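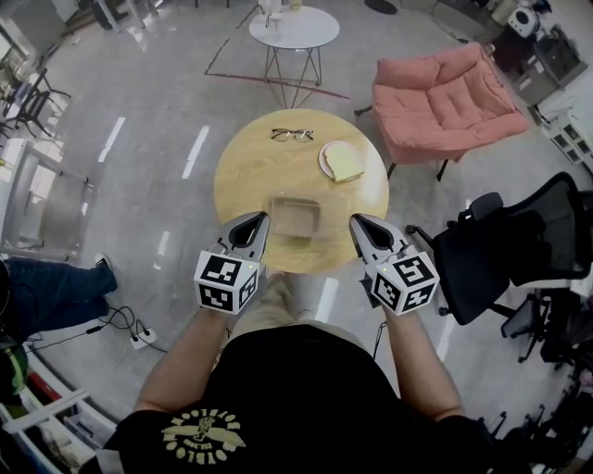 Bianca Pop moved into her current apartment with 49 boxes, and by her own reckoning she has spent the time since then trying to have fewer surfaces. There used to be a desk, a console table in the hall, a bar cart, two nightstands and a thing from her aunt that might have been a plant stand. What remains in the living area is a round wooden table and, a step or two away, a little white one on wire legs.

"Every flat thing fills up," she says. "So I got rid of the flat things. It's a crude method. I recommend it to everybody."

She has been recommending it for money for six years now. Her business, Pimness, helps people in and near Hillwood put their homes in order, mostly one table at a time. She started it after leaving a job in insurance, where she says she learned that people will describe any object as essential if you give them a form to fill in. Her first client was a retired dentist with 800 cookbooks and no clear floor in front of the stove.

I had expected to meet someone stern. Bianca offered me toast before I had my coat off.

We talked about round tables first, as she has views. She bought hers secondhand from a couple in Nillcombe who were replacing it with a long rectangular one, a decision she still speaks of with pity.

"A rectangle has corners, and corners are where mail goes. You put down one envelope in the corner and it looks like it belongs there. On a round table an envelope looks lost. It bothers you. You pick it up." She thinks about this for a moment. "Or it doesn't bother you and you have a round table covered in envelopes. I've seen that too."

Her rule for clients is that a table gets cleared once a day, at the same hour, by whoever is home. She is less interested in where things end up than in the clearing itself. Glasses are allowed to stay. She has given up on glasses.

"People take off their glasses where they take off their glasses. I had a client, Aurelia Rusu, she won't mind my telling you, who bought three separate trays for them. Then she had to look for the trays. Without her glasses on."

Food is a different matter. A plate has to go back to the kitchen when the person does, and Bianca will accept no argument about half a slice of bread that somebody is coming back to. I asked whether she keeps to this herself.

"No," she says. "But I feel bad, and that counts for something."

Then there are the containers. She brings clear plastic ones to every job, rectangular, no labels, and she is unpopular with a certain kind of client for it. One of them, Sebastian Bălan, had already invested in woven baskets with linen liners and was not pleased to be told they were hiding places.

"He had a basket with a dead phone in it, a candle and a set of keys to a car he sold in March. He didn't know. How would he know? It was a very beautiful basket." With a clear box, she says, you can see your own foolishness from across the room, and after a week of that you usually deal with it. Sebastian kept the baskets. He sends her pictures of them at the holidays.

The small white table is for drinks. She is firm on this point, and gets up to show me how far you have to reach from the big table to set a glass on it. It is just far enough to be annoying. This is deliberate – or she has decided that it was deliberate, which she admits is how most of her system came about. A drink that lives somewhere else does not get knocked over onto a tax return. The wire legs were a compromise. She wanted something heavier, but her partner, Sandu, has to move it whenever he sweeps, and he put his foot down.

I asked about the larger claims people in her line of work tend to make, the ones about peace of mind. She made a face.

"Aileen Cabrera, who I trained with, she'll tell you a clear table is a clear mind. I have had a clear table for years and I still can't remember my dentist's name. And he was my client!"

Her own ambitions are smaller. She would like people to be able to sit down to eat without moving anything first. She would like them to own one pair of scissors and know where it is. She has written a booklet on the subject and had 2000 copies printed, of which a fair number are stacked in her hall closet, behind the coats.

"Don't put that in," she says, and then, on reflection, "No, put it in. They're for sale."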